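Open Day Interview: Two Mornings' Preparation for One Hour of Tabletop Work

When the Brustport technical center opened its workshop to the public in February 2023, the tabletop handling station drew the longest line of the day. Visitors were admitted in groups and stood behind a rope while a robot arm worked among ordinary household items. Shamim Hashmi, who directs the station, and Tsegereda Bogale, who led the demonstration, met with us after the final group had left.

Ms. Bogale began with the choice of items. "Visitors expect machine parts," she said. "We prefer to set out dishes and objects with an uneven outline. A person understands at once what it would mean to pick one up, and can judge the robot by the same standard."
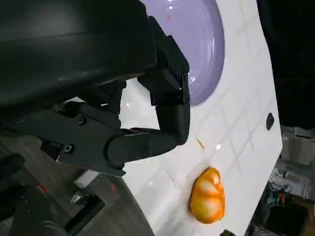
Department of Applied Handling, Brustport Technical Center

According to Mr. Hashmi, an orange, deeply lobed piece was among the more demanding objects of the day. "On a round object, the fingers may close almost anywhere," he explained. "With creases, the point of contact matters a great deal. A glossy surface makes the matter harder, both for the grip and for the camera." The white tabletop is also glossy, and reflections from above must be taken into account when the station is set up.

The department was founded with 3 staff members and now employs 6. Its control software, known as Tekleab, was written in-house and has been in use at the station for two years. Mr. Hashmi noted that the department keeps a record of every attempted grasp, successful or otherwise, and that a set of 2,000 attempts was reviewed before the program for the open day was approved.

Asked whether an unsuccessful attempt in front of guests was a concern, Ms. Bogale replied that it was not. "We tell each group at the start that an attempt may fail. Several of the best questions came after one did. A student asked how the arm knows that it is holding nothing, and we spent most of that session on the answer."

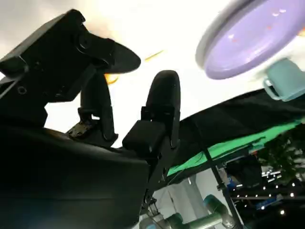 Page last changed: February 14

The discussion then turned to the gripper. Its black fingers are the part that guests most often ask about, Mr. Hashmi said, and the part that staff inspect most often. "We check the pads and the fasteners before each session. A worn pad does not announce itself. The grip becomes slightly less certain, and the operator may look for the fault elsewhere."

Plates and mugs call for different plans, Ms. Bogale added. A plate offers a rim, while a mug may be taken by the handle or by the body. The choice depends on where the item is to be placed next.

Visitors from the Arard training college have asked to return with a full class. Requests for group visits should be addressed to Kidus Negash in the department office.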